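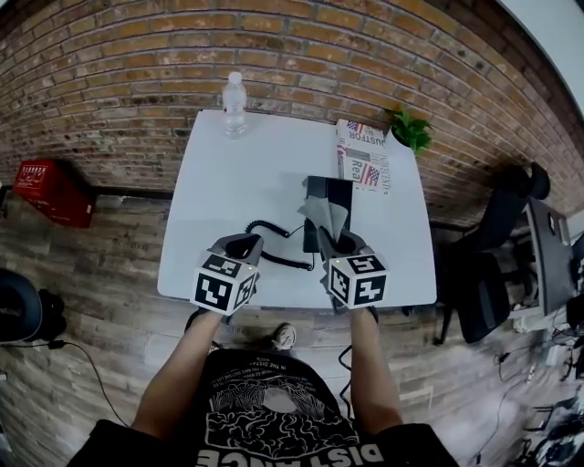

# Florar staff paid to teach the machines, but the job list after September is thin

One of the jobs at Florar's training room is to pull a tissue out of a box. The worker does it with a gripper in each hand, working at a white table beside a brick wall, and one set of jaws closes on the tissue and draws it upward.

Florar, which services short-stay apartments, has moved 16 of its room attendants into this work under a contract with the robotics firm Liltirex. The recordings are meant to help train a machine that can tidy a bench, reset a bathroom and put things back where guests expect to find them. Liltirex wants 95 separate tasks covered. Tissues are on the list, along with folding hand towels and winding up cables.

The company calls the arrangement an "upskilling pathway". Its operations manager, Solène Texier, told staff in a notice dated 2021-02-06 that the attendants were "the experts the technology has been waiting for" and that no one would lose a shift because of the trial.

That promise covers the trial. It doesn't cover what comes after it, and the notice doesn't mention the period beyond September, when the contract with Liltirex ends. Asked whether the 16 would go back to their old rounds on their old hours, Texier said it was too early to say.

Oda Strand cleaned apartments for Florar for 11 years before she took up the grippers. She likes parts of the new job. Her knees are better, she gets a proper lunch break and there is no trolley to drag up a ramp in the rain. She is less sure what she has been promoted to.

"They say I'm a trainer now," Strand said. "The rate's the same as when I did toilets. I asked if there's a certificate and they said they'd look into it."

She also finds the work slower and odder than the brochure made out. A good attendant does most things by feel, she said, and it takes a while to stop wanting to put the tool down and use your fingers. Some tasks are repeated for most of a shift with the objects moved a little each time. Wrists get sore. Florar has agreed to rotate people between tasks, though Strand said the roster doesn't always show it.

Then there is the question of who owns the result. Under the form attendants signed, the recordings belong to Liltirex, which may use them in products sold to other companies — including, presumably, Florar's competitors. The workers get their hourly pay and nothing further. Liltirex declined to say what it expects a finished machine to cost, or how many attendants' hours one would replace. It said its robots would "work alongside people".

Mirani, a rival operator, ran a smaller trial with a different supplier and dropped it. Its attendants went back to cleaning, minus the evening shift, which had been cut in the meantime and hasn't come back. Mirani says the two things are unrelated.

Florar's staff have asked for three things in writing: a guaranteed return to previous hours, a higher rate for recording work, and a say in how tasks are rotated. Texier has agreed to meet them — no date has been set.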